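**Which size of Orum cat carrier should I choose?**
Measure your cat from the chest to the start of the tail and add 3 inches. If you are between two sizes, take the bigger one.

**Is the Skerna scratching post safe for kittens?**
Yes, from the age of 10 weeks. Please tighten the screws again after the first days of use – the sisal settles a little.

**Can I wash the covers?**
The covers of the Hedegaard beds can go in the machine on a gentle program. Do not use softener, many cats dislike the smell. The Londer cushion has a fixed cover and can be only wiped.

**How long does the delivery take?**
Orders paid before noon leave us the same day. Heavy items need one or two days more. 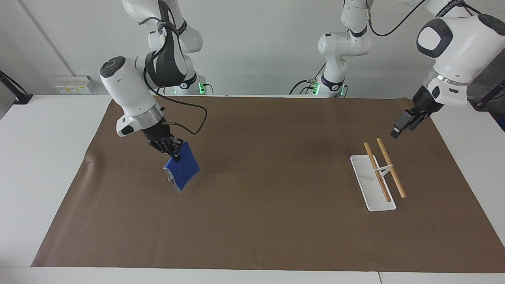 *Blue cloth, folded over*

**Can I return an opened bag of litter?**
Unfortunately no. Closed bags we take back until the end of February.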